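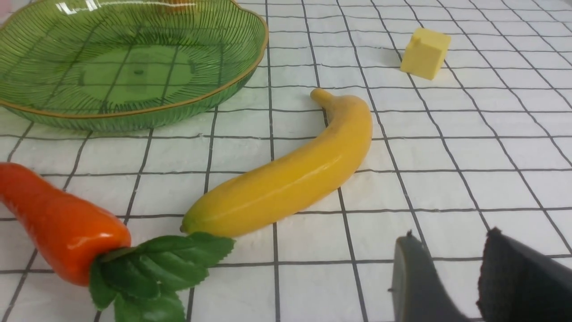 Perception to grasp: where the time goes
Speaker notes, Arben Softić, 1 March 2020

Slide 1. Name, group, one line on Tadby (our planner). Skip the history.

Slide 2. Pipeline. Wrist camera into Erix for segmentation, masks into the grasp sampler, candidates into Tadby. Point at the arrow between sampler and planner. That arrow is the talk.

Slide 3. Sampler draws 2000 candidates per object. Collision check leaves more than 200. Tadby only ever looks at the top 13. Pause here, someone will ask why we draw so many. Answer: thin and curved parts score badly with fewer draws.

Slide 4. Translucent plastic. Grid lines show through the basket floor, so Erix used to label the floor as tablecloth. Glare splits the mask again near the rim. Fix was in the February build: merge regions by outline before classifying. Do not go into the loss function.

Slide 5. Leaves. The carrot top has no useful grasp but takes up a lot of the sample budget. We now mask foliage and sample the root only. Mention that the banana tip sits close to the leaves and the two masks can bleed together.

Slide 6. Timing. Cycle budget is 80 ms. Rescoring runs in its own thread, planner reads the last complete set. No locks. If asked about stale grasps, go to backup slide B.

Slide 7. Open problems. Partial views at close range. Delić calibration drift. Questions.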